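Arm drops down a little when the stop button is pressed – normal or dangerous?

Posted by Kauko Honkanen, June 24, 2019

Hello all. English is not my first language, so please ask if something is not clear.

We have an arm over a kitchen counter. The job is to pick things up from the counter and put them on the cutting board. It worked well since January. Now we have a problem with the stop button. When I press it, the arm stops, but then it sinks down before the brakes hold. I measured with a ruler at the gripper and it was 11 mm. In the old notes from our installer, Vodell, the same test gave 3 mm. 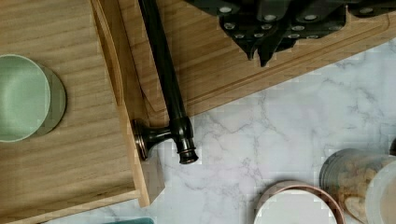 I know that 11 mm does not sound like much. But the fingers work close to the board, and when I reach in to move an object, my hand is sometimes under them. Last week it sank while my hand was there. I got a small pinch and no injury, but I was scared.

What I tried until now: I restarted the controller, I checked the payload setting and I pressed the stop in 6 different poses. It is worst when the arm is stretched out far over the counter. Near its own base I can almost not see the drop.

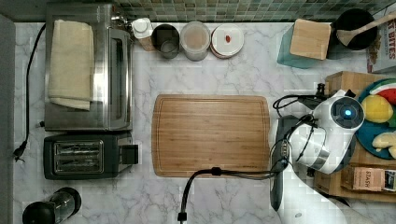
The controller log shows no error at all, only code 117 "stop requested", and this comes also on a good stop. Is it the brakes, or can it be some setting that I do not know? Can I continue to use it if I keep my hands away?

Posted by Védís Hjaltadóttir

Please stop using it until the brakes are tested. Keeping your hands away is a good rule, but it does not repair anything, and a brake that slips a little today can slip more later.

A small drop is normal on many arms, because the brake needs a moment to close after the motor lets go. What worries me is that yours has grown. You have the old number from Vodell, so you can compare, and most people here do not have that.

I would look at the cables too. On our arm a loop was pulling on the wrist when it was stretched out, and the real load was higher than the payload setting said. It did not damage the brake, but it made our measurements confusing for a long time.
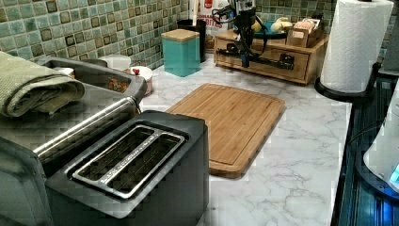 The arm at the back of the counter, cables looped around it

For the test, ask the manufacturer for the brake procedure of your model and let a service person do it. Do not open a joint by yourself. When a brake is released the arm can fall, and then you have a much bigger problem than a pinch.

Before they come, write down the pose, the load and the drop for each stop you already made. Write also which kind of stop it was. Some controllers have one that slows down with motor power first and one that cuts the power at once, and they give different drops. If somebody changed this setting after January, it could explain the change without any worn part.
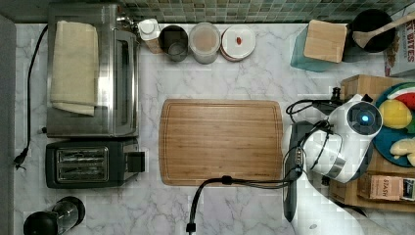 And one more thing – if you must take objects from the counter before the service visit, first move the arm to its parking place and lock the power off. The stop button is for emergencies. We used it as a pause button for too long at Flovach, and the service man told us that this wears the brakes.

Posted by Rakovora

had same on mine, was the brake in the second joint. they changed it and now its ok. dont wait

Posted by Kauko Honkanen

Thank you both. I must admit that we also used the button as a pause, many times in a day. The power is off now and I have written to Vodell. I asked them about the kind of stop too, but I have no reply yet.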